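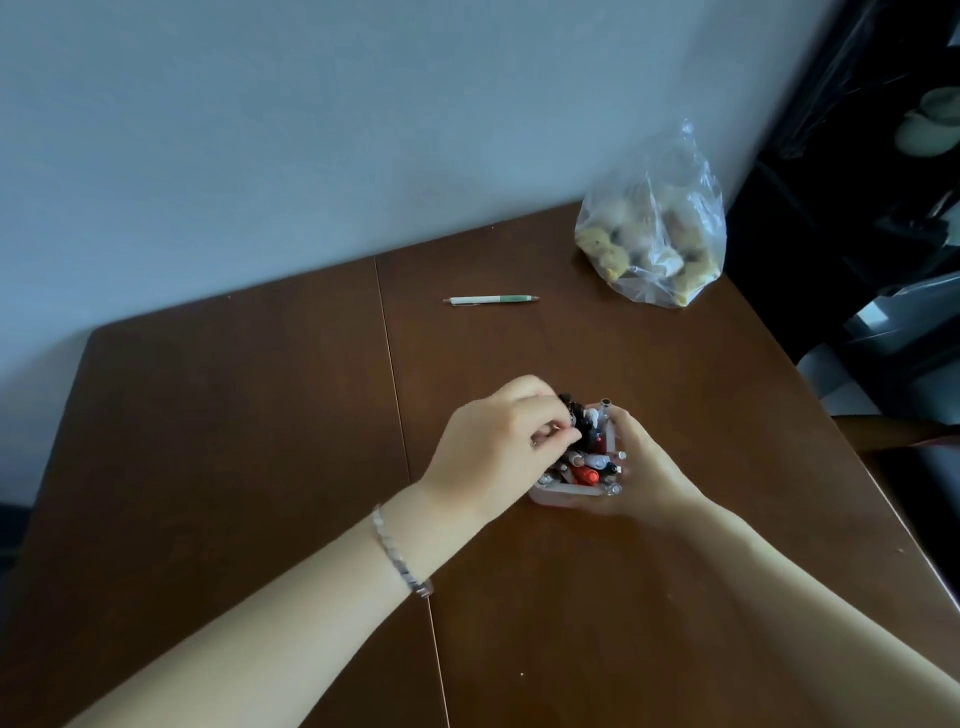
The pen pot, and the one that wasn't in it.

Print this page | E-mail this story to a friend

THE GREEN ONE

by Myrto Raptis

26/07/2025

Fifteen minutes. That was what the man said on the phone, 15 minutes, he was already past the bridge, could I have the papers signed and ready because he was double parked everywhere today. His words. Double parked everywhere.

I said sure. Hung up. Looked for a pen.

You'd think. A whole pot of them right there on the table, the clear plastic one my father bought so he could see what was in it, which he then filled so full you couldn't pull one out without three more coming with it. Pens, markers, all jammed in. He never threw a pen away. A pen could be resting, he said. You scribble on the bottom of a shoe, you warm it in your hand, it comes back.

First one, dry. Second one, dry. Third one wrote half an M and quit.

The papers were from Hamarham, the moving and storage people, 5 pages, sign at the bottom of every one and initial the corner. Furniture to be collected. Furniture to be held. Furniture to be held for 30 days and after that we talk about it again, with money. The total was on the last page, 1,990, and under it a line for my name and under that another line for my brother's name, and my brother was in Skoneck with his phone off.

So I was going to sign for him too. I might as well say it now. I'd practiced on an envelope the night before. He has an easy signature, it's mostly a hook.

But you need ink for that.

I pulled out a marker. You can't sign with a marker, it goes through to the next page, I tried it on the envelope and it did. Put it back. It wouldn't go back. You take one thing out of that pot and the rest close up behind it like people on a bus. Both hands then, one to hold the thing down, one to push. Twelve minutes maybe. I wasn't looking at the clock, I was looking at the pot.

My father did the crossword at this table. He did the bills at this table, he did our homework at this table when we were too slow for him. He sat on the right side of the seam and whoever was being helped sat on the left. The table's in two halves, there's a line that runs all the way down, and when we were small the line was the border. Your elbow did not cross it. My brother's crumbs did not cross it. My father's newspaper crossed it whenever it wanted, he said he had a visa.

I got crumbs in that line with a butter knife once, a whole afternoon, as a punishment. I don't remember for what. I remember liking it.

Blue, dry. Black, dry. A red one that worked fine! And you can't sign in red, can you? I stood there with it. Is that a rule? I felt like it was a rule. I called my aunt.

"Can you sign in red," I said.

"Who's dead now," she said.

"It's the movers. It's the papers for the furniture."

"Use your father's pen."

"They're all my father's pens."

"The green one," she said. "White with the green. The one he signed with. Did you eat the things I brought from Manolakis?"

"I haven't eaten anything."

"They're in the bag. I tied it so they wouldn't go hard. They'll go hard. Eat one while you're looking."

I said I would and I didn't. The bag was standing back in the corner where she'd put it, twisted shut at the top the way she does, tight, like she's wringing its neck. She'd brought it over the day before and we'd both sat there and not opened it. That's how it's been. People bring food and it sits.

OK. Green one. White with the green.

I went through the pot again, slower, and I was mad now, so slower took some doing. I thought about dumping the whole lot on the floor. Then I thought about picking it all up with the man from Hamarham standing in the door watching me. Then the doorbell downstairs and I nearly went through the ceiling, but it was for the people on two, it's always for the people on two.

There was a pen in there I'd bought him. I hadn't expected that. I got it with my first pay from Praneo, when I was nineteen and answering phones, a good pen, in a box, I'd even had the box wrapped. I figured he never used it because it was too nice. I tried it on the envelope. Empty. Not dried up, empty, he'd written it right down to nothing and then put it in with the others and not said a word. Resting.

I sat down for a minute.

I didn't have a minute.

My phone went. Not my brother. The man. "I'm on your street," he said, "I can't see a number."

"It fell off," I said. "It's the one with the blue door."

"There's two blue doors."

"The other one," I said, and he hung up. I don't know which one he thought was the other one. That bought me some time.

And I looked down and it was on the table.

It had been on the table. Lying flat, all by itself, nothing near it, white with the green grip and the point aimed over at my aunt's bag. On his side of the line. I had been leaning right over it with my arms in that stupid pot for I don't know how long. I must have moved it myself when I got the papers out. Or she had. Or it had been there since March, since the last crossword, and we had all been so careful with the place that we dusted around it.

I asked her later and she said she didn't dust. She said why would I dust your father's table, do I look like I've got time.

I picked it up. The green part was softer than I thought it would be. I did the shoe thing first, I don't know why, I took off my shoe and scribbled on the sole like an idiot and it wrote at once, a nice clean loop, so now my shoe has a loop on it.

Page one. My name. Page two. My name.

He was on the stairs by then, I could hear him. Heavy, stopping at every landing to breathe or read the names. Page three. Page four. My name was getting worse. By page four it was a hook too, it could of been anybody's in the family, it could have been his.

Page five. The total. The two lines.

Furniture to be collected: one table, wood, brown. They'd put brown. It's more of a red if you see it in the afternoon. One shelf unit, black. Chairs. One bed. The list went on down and I read it like I hadn't written it myself, and I had, I'd gone around the place with my phone and dictated it to the woman at Hamarham, and she said is the table an extending table, and I said no, it just has a line.

He knocked.

I signed mine. Then I put the pen on my brother's line and I held it there. It made a dot. And the dot got bigger.

"Hello?" said the man through the door. "Hamarham?"

"One second."

"I'm double parked."

I know you are, I thought. I crossed out table. One stroke, straight through, and I wrote my initials in the margin next to it, nice and clear, because that's how you do it, he taught me that on the left side of the line when I was ten and had spelled my own street wrong on a form. You don't scribble it out. You draw one line so they can still see what you changed your mind about.

Then I did the hook. My brother can yell at me when he turns his phone on.

The man was younger than his voice. He took the papers and flipped to the back and looked at the crossed out part and then past me, at the table, and I could see him doing the stairs in his head and being happy.

"So the table stays," he said.

"The table's coming with me."

"We're not taking it, though."

"No."

"You got someone to help with it? It's three floors."

I said yes. I didn't. I live in one room with a bed that folds up, the table's going to be the whole room, I'll have to climb over it to get to the sink. I said yes, my brother, he's on his way.

He wanted to add something, the time for the pickup, and he patted his shirt and patted his pants and said, "You got a pen?"

I had it in my hand. He was looking right at it.

I went and got him the red one.

He wrote the time on his copy and on my copy, in red, so I guess you can, and he gave it back, and then he stood there a bit longer for a man with a truck in the road.

"Something smells good," he said.

I couldn't smell a thing. But I went over and untwisted the bag, it took forever, she'd really wound it, and I held it out to him. He took two. He said were they from Manolakis, and I said yes, and he said his mother gets those. He ate one going down the stairs, I could hear him chewing.

I ate mine standing up. It had gone a little hard.

I tried to get the red pen back in the pot after that, and it wouldn't go, so I left it on the table, on my side. Then I called my brother again and this time it rang.

"How wide is your car," I said.

Print this page | E-mail this story to a friend

Get a new short story in your inbox. Enter your e-mail address to sign up for our newsletter. You can unsubscribe at any time.

This site uses cookies. By continuing to browse you agree to our use of cookies. Accept | Find out more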